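OK friends, several of you asked how the dumpling night went after I moaned on here for most of March about not having a recipe, so I'm going to tell the whole story and it's going to take a few posts. Get a cup of tea.

Some background for the newer folks. My grandmother ran the kitchen at a little boarding house in Velside, and every winter she made pork and cabbage dumplings for whoever was staying. She never wrote a word of it down. My mother can't remember much beyond "a lot of ginger," and my aunt in Ollach says there was no ginger at all, so you can imagine the phone calls.

What I had to go on was one index card in my uncle's handwriting that said "cabbage, salt it first, wait" and then a phone number. I called the number. It's a tire place now. Very nice man, though, and he told me his wife puts a spoonful of stock in hers.

So I made 4 test batches over the month. The first one was so dry you could have patched a driveway with it. The second I got cocky and put in mushrooms, which my mother could smell from the hallway and did not forgive. Third was close! Fourth was the one I served.
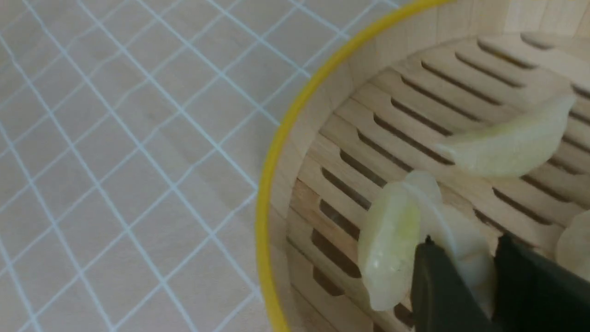 My grandmother's dough was hot water dough, I'm now sure of it, and that was the piece I'd had wrong from the start. Cold water gives you that chewy, springy wrapper that's lovely boiled, but hers were soft and a little bit see-through, and you could fold them with your thumbs while talking to three people at once. I went back and forth on how to cook them too, because Mom swore they were fried. A bamboo steamer like the round one in the photo is what my aunt remembers, though, and once I'd tried the dough that way I was on my aunt's side (don't tell Mom, she isn't on here).

For anyone who wants to try it: 2 cups of flour, a good pinch of salt, and just-boiled water added slowly while you stir with chopsticks. It'll look like a mess. Knead it when you can stand to touch it, then cover it and leave it alone for half an hour. Line the basket with cabbage leaves so nothing sticks.

The filling is pork, salted and squeezed cabbage, scallions, white pepper, soy sauce, sesame oil, and yes, the tire man's wife's spoonful of stock. I put ginger in half of them to keep the peace.

We ended up with 17 people in my apartment, which seats six. Cameron Laing brought folding chairs and then stood the entire evening. The Kinnear cousins drove over with a pot of red bean soup in the footwell and only lost a little of it on the hill.

And my mother took one bite of the no-ginger kind and went quiet, and then said "she used to cut the cabbage bigger than this." So that's the note for next time, and I've written it on the index card under my uncle's line.

A few of you wanted the chili oil too. I'll type that up when I find the jar I wrote it on. Also whoever left a green scarf here, it's on the hook by my door, come get it and I'll send you home with a bag from the freezer.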